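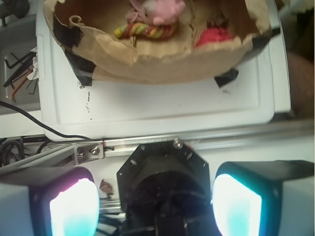
Toy Bag Check – my list for the dog room at Bestirar, with notes
January 2020

I've been meaning to type this up ever since I moved the toys into paper bags, and it's finally done! Print it, scribble on it, stick it inside the cupboard door. I go through the whole thing at the start of every week and do a short version (items 1, 4 and 6) before each play group. My comments are under each line, so skip those if you only want the boxes.

1. Bag stands up and stays put when nudged
[x] OK
Give it a little push from the side with the flat of your hand. The bag should hardly budge on the tray. I used to let the bags stand loose and they ended up on the floor every single time a big dog leaned over for a sniff, so now they get black tape. One piece goes down the left side and onto the tray, one goes on the low right corner, and one holds the upper right edge. Three is plenty – more than that and you'll be swearing at it on changeover day.

2. Tape flat, no lifted ends
[x] OK
Run a thumb along every strip. A lifted end collects hair, and a bored puppy will find it before you do. If it lifts, peel the whole piece and put on a fresh one. Please don't tape over old tape! I took off a wad at Prondeten last August that was as thick as a slice of bread.

3. Bag rim
[ ] OK [x] Watch
Paper rims get ragged, that's just life with paper bags. Mine is torn and crumpled at the top already and has a little curl of paper sticking up at the left. I don't mind a torn rim as long as the toys can't fall out through it, but loose curls and flaps get pinched off and go in the trash. A dog that swallows a scrap of brown paper will most likely be fine, but I'd still like to not find out. Swap the bag if the tear goes more than a third of the way down.

4. Rope toys – strings and frays
[ ] OK [x] Needs attention
The one I'm always nagging about. The striped twisty one (yellow, green, orange and red, looks like a candy stick, everybody's favorite) has a thin string hanging off it. Strings are the thing I worry about most with dogs, way more than stuffing. Trim it close with the blunt scissors, then give the rope a good tug at both ends. If more string comes out when you tug, the toy is done and goes in the bin, favorite or not. I've written this one down for trimming before the next group.

5. Plush toys – seams, eyes, stuffing
[ ] OK [x] Take out and look
You can't check a plush from the top of the bag. The pink fuzzy one with the white patch has to come all the way out. Squeeze it end to end, pull gently at each seam, and feel for anything hard that could be chewed loose. Fluff in your hand means it goes in the mending pile. If it smells, it goes in the wash, and it doesn't go back until it's dry in the middle too (squeeze it again, they fool you).

6. Red toy and anything else with a curved side
[ ] OK [x] Size check still to do
There's a bright red rounded one at the right, half hidden behind the torn paper. Take it out and turn it over. I want to know two things: are there cracks or bite marks, and is it too big for the largest mouth in the group? If you have even a tiny doubt, leave it out for the big dogs and let the small ones have it.

7. Tray clean and not cracked
[ ] OK [x] Wipe down
White trays show everything, which I used to hate and now kind of love. We've got some black scuffs and specks on the left under the taped corner, and gray smudges here and there. Warm water and dish soap first, then a soft cloth. If a mark stays after that, run a fingernail over it. A scuff is fine, but if your nail catches, check for a crack. Go around the raised rim too, crumbs love it in there.

8. Metal rail and screws under the tray edge
[ ] OK [x] Check by hand
Press down on the front edge of the tray, where it hangs out over the rail. It shouldn't tip. Then put a screwdriver on the two silver screws in the little bracket and see if either one turns. Snug is enough. Wipe out the grooves while you're down there.

To do before the next group: trim the rope, pull and squeeze the plush, measure the red one, wash the tray. I'll bring fresh bags from the Zarei box and a new roll of black tape – the old roll is down to the cardboard.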